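Issa übernimmt Mehrheit an Ginivo

7. Apr. 2022

Die Issa Beteiligungsgesellschaft hat 55 Prozent der Anteile an der Ginivo GmbH erworben. Das Unternehmen entwickelt Abrechnungssoftware für Stadtwerke und kommunale Wasserversorger. Über den Kaufpreis haben die Parteien Stillschweigen vereinbart. Die übrigen Anteile verbleiben bei den Gründern.

Ginivo betreut nach eigenen Angaben 800 Kunden und unterhält 4 Standorte in Deutschland und Österreich. Die Verhandlungen waren im Januar aufgenommen worden.

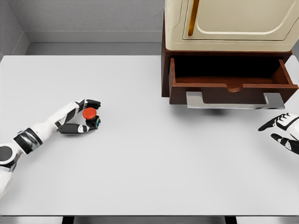

Zum Geschäftsführer wurde Harvey MacLeod bestellt, der zuvor den Vertrieb bei Codeck verantwortete. Er kündigte an, die Zahl der Kunden mittelfristig auf 1.000 zu erhöhen. Bestehende Wartungsverträge behalten ihre Gültigkeit, die Ansprechpartner bleiben unverändert.

Die Abrechnungsplattform wird künftig unter dem Namen Loltlow geführt. Die Umstellung der Kundenportale erfolgt schrittweise und soll bis Jahresende abgeschlossen sein.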